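May 17, 2024

Tollgate precinct file, third attempt. Dorothy's merge now gives 512 registered voters in Rudd ward with a ballot in the December special and no precinct at all. Last week it was 149. We are making progress in the wrong direction.

Found part of it before lunch. The county redrew precinct 12 after the special and reused the number for a piece of old 19. Our join goes by number, so it has been cheerfully comparing turnout on two different sets of streets. Colin's nice chart of the "Rudd surge" is mostly this. Have not told Colin.
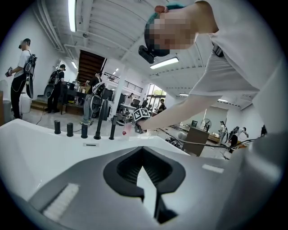 Reran with the street file as the key. Down to 19 strays, nearly all apartment numbers typed into the street field. Will fix by hand Monday, with coffee.

Still open: absentees are counted in the total but not by precinct, so every precinct looks lazier than it was. Keith wants to spread them evenly. I don't – older precincts vote by mail far more. Ask Charoen if the clerk keeps the envelopes log.

Script is in the shared folder, merge_v3. Do not use merge_final.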